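4.2 Color judgments in painted drapery

Viewers compared 20 still-life canvases from the Khondokar collection, each dominated by folded cloth. Hue names were recorded before the titles were shown.
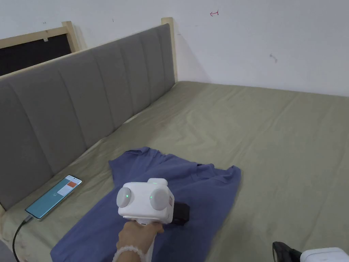

Figure 3. T-shirt on a fitted sheet.

Painters of the group mixed shadow from the local color and seldom used black. Agreement on hue fell where two cool fabrics met, as with the blue-purple shirt on sage green in Figure 3. Hashemi and Mondal coded these responses separately.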